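Working Rules for Tabletop Sessions with a Two-Handed Robot

Final project report, Applied Automation Practice
Team: Delia Ledesma, Sebastián Arancibia, Tsion Zeleke
Course supervisor: Slavica Stoyanova
Lab contact: Lorena Rivadeneira

1. Purpose

The lab's two-handed robot is shared by three course groups. Each group came in with its own habits for setting out objects, starting a session, stopping it and writing it up. When the groups tried to combine their records in February, many could not be compared. Object names differed, start positions were missing, and there was no agreed meaning for the word "stopped."

Our project was to write one set of working rules for tabletop sessions, apply it for the remainder of the course, and report which rules held up. The set is called the Kukley rules after the room where the robot is kept. It covers the table, the objects, the operator, the observer and the log. It does not cover maintenance, transport or changes to the control software, all of which stay with the lab staff.

2. Background

The lab already had two documents. The first was a one-page safety notice posted by the door. It names the emergency stop, forbids reaching into the work area while the arms are powered, and requires two people in the room. We did not change it. The second was a longer handover guide, known as the Grislow guide, written by an earlier student group. It describes startup and shutdown in detail but says almost nothing about what happens in between.

We read the general material on collaborative robot safety assigned in the course and took three ideas from it. Risk is assessed for the task and the layout as well as for the machine. The person who can stop the robot must have no other duty that takes their eyes off it. A change in the setup calls for a new check, even when the change looks small.

We make no claim that the Kukley rules satisfy any published standard. They are local rules for a teaching lab, and a formal conformity assessment was outside our scope.

3. Method

We first read the existing session logs, 832 entries in total, and marked each entry that could not be understood without asking its author. The marked entries were sorted by cause. The most common cause was an object name that fitted more than one item ("the bottle," "the box"). The next was a missing start layout. The third was a stop recorded without a reason.

A draft of the rules was then tried in 52 sessions. Each session had one operator and one observer, with the third team member reading the log afterward without having been present. If the reader could not rebuild the start layout from the log alone, the entry was counted as a failure and the relevant rule was revised. Stoyanova read the draft twice during this period, and Rivadeneira approved each version before use.

4. The rules

4.1 Table and surroundings

The table is covered with the blue-green cloth for every session. The cloth is pulled flat and checked for folds before the arms are powered. A fold can catch a fingertip or tip a light object.

The room divider stays behind the table. Anyone who moves it puts it back before the session begins. Bags, coats and drinks stay off the table.

Cables are checked by eye from the wrist to the point where they leave the table area. The operator moves each arm slowly through the planned range once, with no objects out, and the observer watches the cables only. If a cable pulls tight, rubs on an object position or passes between the hands, the layout is changed. Tape is not used to hold a cable to a moving part.

4.2 Objects

Objects come from the shared shelf and are household items of ordinary size. The following are excluded: glass, anything with a blade or exposed point, aerosols, batteries outside their device, and open containers with liquid in them. Soft, rigid and thin-walled objects may be mixed in one layout, but the log must say which object is the target for each hand.

Every object has one name, taken from the object list. A name consists of a color and a noun, with a third word only when two items would otherwise share a name. Brand names are not used, because the labels get damaged and the items get replaced.

An object may start on its side if the task calls for it. The log then gives the direction of its top end as seen from the robot.

4.3 Mixed layouts

Layouts with many objects gave us the most trouble in the old logs. We therefore wrote the naming and position rules against crowded tables first and checked them on simple ones later. 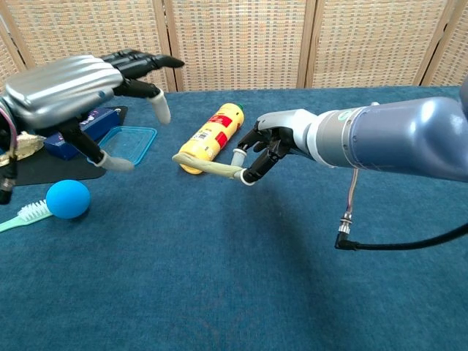 Figure 1. Both hands at work in a mixed layout. The right hand holds the beige tube; the yellow bottle lies on its side near the center of the table.

A layout such as the one in Figure 1 needs an entry for every item on the cloth, including those that neither hand is meant to touch. The toothbrush beside the blue ball is a good test of the position rule. "Left side" would fit both items. The entry we require reads: "mint toothbrush, bristle end next to blue ball, handle pointing left." The clear container needs similar care, as its edges are hard to make out against the cloth and a reader working from stills may miss it entirely.

Items on the black mat are listed as "on mat" and all others as "on cloth." This single distinction removed a large share of the unclear entries. The mat has a different grip from the cloth, and an object that slides on one may not slide on the other.

4.4 Two hands

Each hand has a home side. A hand may cross the center line only if the other hand is still and the operator says "crossing" aloud. The observer repeats the word. If the observer does not repeat it, the operator waits.

Long or flexible objects are treated as if they were rigid and fully extended. A flexible tube can swing or straighten when the grip changes, so the space it could reach is kept free of the other hand. It may contain other objects as long as the log lists them.

Handing an object directly from one hand to the other is allowed only in sessions planned for that purpose. In all other sessions the object is put down on the cloth, released, and picked up again.

4.5 Operator and observer

The operator controls the motion. The observer holds the stop and does nothing else: no note taking, no phone, no adjusting of the camera. Notes are written after the arms are parked. We expected this rule to cost detail in the logs, and it did to a small degree. The blind reader reported fewer remarks about grip quality than in older entries. We consider the loss acceptable.

A session lasts 40 minutes at most. Operator and observer may then trade places after a break. Nobody operates twice in a row.

4.6 Stops

The old logs used "stopped" for four different events. The rules replace it with four terms:

Pause: the operator halts motion and intends to resume.
Hold: the observer asks for a halt by voice.
Stop: the observer presses the emergency stop.
End: the arms are parked and power is removed.

After a hold, the reason is stated aloud before motion resumes. After a stop, the session is over. The pair completes an end procedure, writes the entry, and informs the lab contact on the same day. A stop is never recorded as an error by either person. We added that sentence at Rivadeneira's request — earlier groups had been reluctant to press the button when they thought it would count against them.

4.7 Log

The log entry has a fixed order: people and roles, object list with start positions, targets for each hand, events in order, end state. Entries are typed into Storia, the lab's shared log folder, before anyone leaves the room. Unfinished entries are marked "open" and closed by the same pair.

5. Results

Of the 52 trial sessions, 50 produced entries from which the blind reader could rebuild the start layout without asking a question. The two failures had different causes. In one, the direction of a bottle lying on its side was left out. In the other, two items had been given the same name after one of them was replaced on the shelf and the object list was not updated.

We recorded holds in several sessions, mostly for cable position. There was one stop, pressed when the operator's spoken "crossing" was not heard over noise in the corridor and the hand moved anyway. No contact occurred. The rule was changed afterward: it had previously required the operator to speak but did not require the repeat.

Setup time went up. Operators complained about this in the first sessions and less so later, although we did not measure it and cannot say whether setup became faster or people became used to it.

6. Limitations

The trial was run by the people who wrote the rules. The blind reader was a team member and knew the object list well, which makes the rebuild test easier than it would be for an outsider. A better test would use a reader from another group. We asked the Liepiņa group, who use the robot on Sunday, and they agreed to read a set of entries, but their schedule did not allow it before the deadline.

The rules assume one operator in control of both arms. They say nothing about sessions run from a stored program. In that case the spoken "crossing" has no speaker, and another form of warning would be needed.

The exclusions in 4.2 were set by judgment. We did not test objects near the limit, such as thin plastic that could split under grip force.

7. Recommendations

The object list should have one named keeper per term, with the right to remove items from the shelf. Both naming problems we saw during the trial started when an item was swapped without notice.

The Grislow guide and the Kukley rules should be merged into one document with a single numbering. At present the cable check appears in both, with different wording.

The observer's position should be marked on the floor. Our draft says only that the observer must see both hands and the center line, and pairs chose different spots. Arancibia has prepared a sketch with two candidate positions, attached as Appendix B. Appendix A contains the object list as it stood at the end of the trial.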